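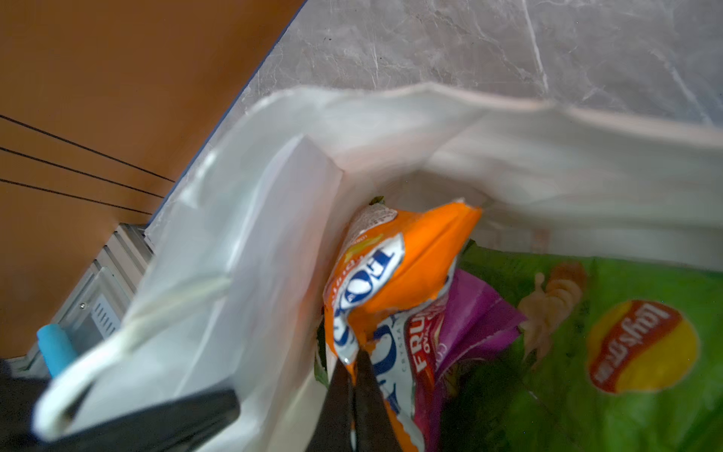 What makes people in a small town keep buying snacks from the corner shop when a supermarket is close by? Mostly habit and timing: they buy on the way to somewhere else, in small amounts, and the corner shop is on the way.

4.2 Small purchases and the daily walk

Figure 3. Snack and candy packages in a white bag.

We were delighted by how much the shopping diaries from Misport and Prindgate had to tell us. Across the two towns, 397 households kept a diary, writing down each item of food bought outside the main weekly shop. We had expected sweets and crisps to turn up as an afterthought, tucked in beside bread and milk. In a great many entries they were the whole purchase — a packet or two, carried home or eaten before getting there.

Distance explained less than we thought it would. Households within 900 metres of the Avent supermarket in Prindgate still bought most of their snacks from independent shops, and several wrote that they had passed the supermarket to do so. What mattered was the route. Where a shop stood between a school or bus stop and the diary keeper's home, it did well, even with a narrow range and slightly higher prices. Sosa Road in Misport is a lovely case of this. Its shops sit on the uphill side, where people wait for the bus, and the diaries mention them far more often than the larger shops across the road.

The time of day told a similar story. Purchases rose sharply after school and again in the early evening, and the second rise was made up almost wholly of adults buying for themselves. Diaries kept in January 2021 show a flatter pattern, as fewer people were travelling to work, but the evening trip survived. Some households wrote that it had become their reason for going out at all, a finding we would very much like to follow up.

We were also struck by how well people remembered prices. Asked in April what a favourite packet cost, most diary keepers gave a figure that matched their own entries, while their guesses for rice and cooking oil were often well out. Small treats are bought often and paid for singly, so the price is seen each time. Section 4.3 looks at whether the same holds for drinks, where multipacks make the comparison harder.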